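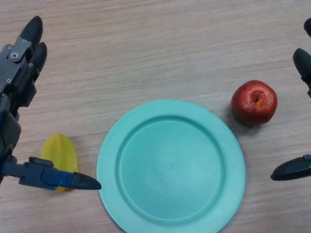
Plating station, two-hand unit, apple and star fruit.

Fruit plating pilot at our kitchen, what happens to the line crew?
Posted in: Food Service and Catering > Work Floor

trayline_gus
I work the cold line at Musten, airline and hospital meals mostly. Around 3,000 trays on a heavy shift. Management is piloting a robot with a pair of hands for the fruit plates, and the word they keep using is "relief." As in relief for us. I've worked through two reliefs already and both times we came out of it with fewer people on the line and the same tray count.
Anyone been through one of these? What changed for the people, I mean. I don't need the vendor's version, I sat through it.

pantry_west
We had one at Moltlow for most of a year. First thing that changed was prep. Somebody has to set the fruit out where the hands can get at it, and that somebody was me. So I went from plating fruit to laying out fruit for a machine to plate. Same pay, more standing still.

coldside44
I'll take the other side. I have bad wrists from 11 years of this and if a machine wants to pick up apples all night it can have them. Everybody on this board talks like plating fruit is a craft. It's an apple on a plate.

trayline_gus
Then you'll like the pilot, because so far it's one apple, one star fruit and a teal plate with nothing on it. Our plates go out with cut melon and grapes. Wet, slippery, different every case. Show me the hands doing honeydew at 4 a.m. and I'll worry about a different set of things.

mel_qa
QA here, different company. Whole fruit is where they all start. I wouldn't read too much into that either way. What I'd ask about is cleaning. Those fingers have screws and brackets right out in the open. Who takes them apart, how often, and is that time on the schedule or does it come out of somebody's break?

pantry_west
Out of the break, in my experience. Well, out of the end of the shift. They wrote it up as "shared duty" — meaning whoever was standing closest.

coldside44
That's a bad supervisor. You'd have had the same fight over a slicer.

pantry_west
A slicer never got anyone's hours cut. We had 2 people on fruit before and one after, and the one was also minding the machine. Call that whatever you want.

skillet_ann
Is this the Skundetti package? Our site got a quote with that name on it and it said 207 plates an hour. I asked if that was with a person feeding it and the rep said he'd get back to me. That was in September.

trayline_gus
Can't say whose it is, they had us sign something. The number we were given was 226 and I asked the same question. Got told it was "a projected figure."

mel_qa
Get the staffing part in writing before the pilot ends. Ask what happens to the fruit positions, by position. Once it's called a success it's too late to ask.

coldside44
Agree with that part. I still want my wrists back. If they moved people to packing or the dock office and kept the hours I'd sign today.

trayline_gus
So would I. I asked for that exact sentence and they gave me a pamphlet. Meeting is next week at 2 p.m., which is when the night crew is asleep. I'll post what they say.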